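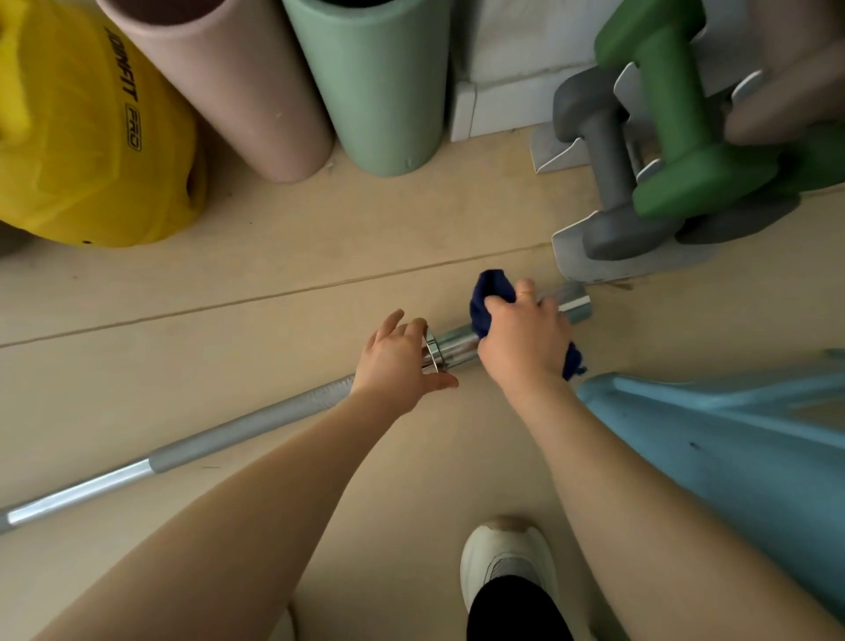 Progress report, second reporting period
Project: Perception and planning software for wiping and cleaning tasks
To: Valbridge program office
From: Arnaldo Sequeira, software lead, Avarden
Dec 30, 2018

1. Summary

In this period the work was mainly on the perception module and on the segmentation of human demonstrations. The first version of the planner runs from recorded data to a wiping path without manual editing. The work on shiny metal parts is behind the plan, and I explain the situation in section 3. The budget is inside the limits agreed in November.

2. Demonstration data

We have now 70 recordings of a person wiping gym equipment with a cloth, seen from the head. The barbell was selected as the first object because it has a simple shape but difficult surfaces: the sleeve is chrome and reflects strongly, and the grip section of the shaft is grey, matte and textured. Between them is the collar ring, where the diameter changes in a very short distance. The cloth is dark navy blue, so it separates well from the metal and from the beige floor.

The labeling tool was rewritten. Before, the annotator had to mark start and end of every stroke by hand. Now the tool proposes the borders from the speed of the hand that holds the cloth, and the annotator only corrects them. We still have errors when the two hands are close together at the sleeve, because the tracker can exchange left and right for a few frames. A fix is in test. It keeps the identity of each hand by following the forearm also, and the first results are good, but I prefer to report numbers only when the full set is processed.

3. Perception

The bar pose is estimated by fitting a cylinder model with two diameters. On the textured shaft the fit is stable. On the sleeve the bright and dark bands are sometimes taken as real edges, and the estimated axis then moves to one side. We tried 5 different settings of the edge filter and none solved the problem completely. The present solution is to take the axis from the shaft and extend it through the collar to the outer end of the sleeve. This works when enough of the shaft is visible. When the forearm covers it, the estimate is marked as not reliable and the planner waits.

The depth sensor from Protbridge was delivered late, so the comparison with the color-only method was moved to the next period.

4. Planning and control

The planner divides the sleeve surface into strips and gives an order for them. Contact force is limited in the controller, and the limit can be changed in one configuration file. Of the 11 software requirements in the contract, 2 remain open: recovery after lost contact, and the detection of surface that is not yet wiped.

5. Next period

Finish the hand identity fix and process all recordings again.
Compare the depth sensor with the present method.
Add dumbbells as the second object class.
Deliver the interface description to Shojaei, who will integrate the planner in their simulator.

We ask for no change in the total budget. We ask that the perception milestone is moved to the end of the next period.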